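November, hand-held gripper comparison, continued

Jullbridge fingers against the Dodow set, same linkage geometry, same controller firmware on both sides. Exposure locked before the first run. Wrist camera logging at 600 lines, grip force capped at 94 per cent of rated.

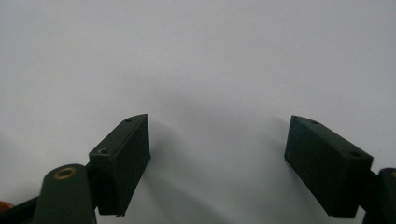 Backlash is the main thing to settle before any mug work. Opening width read from the encoder drifted over 143 cycles on the left side and held on the right. The marker-free width estimate has to work from the finger edges alone, and with dark green pads over a pale surface the threshold is easy to set. The shadow between the pads is soft enough that a fixed cut-off should ignore it. Bushings not yet swapped.

Reran at full opening with the gain dropped one step.
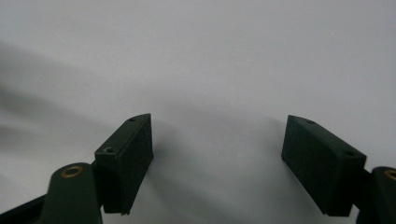

Jintana Kaewmanee thinks the drift is in the encoder mount and wants the Skikotik bracket tried before anyone touches the linkage. She would also stop quoting width from the camera until it has been checked against calipers at three openings.

Fair. Calipers first, then bracket. Table trials went ahead in the meantime with one gripper in each hand.

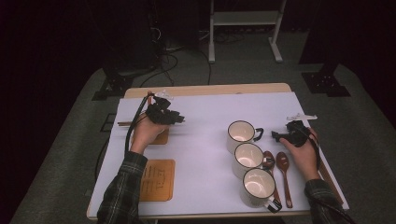

Left channel dropped packets twice when the cable was pulled tight. Raised the buffer to 900 and logged it. To do: strain relief, left side; repeat the 143 cycles with the new bracket; ask Lukoševičius for the spare controller.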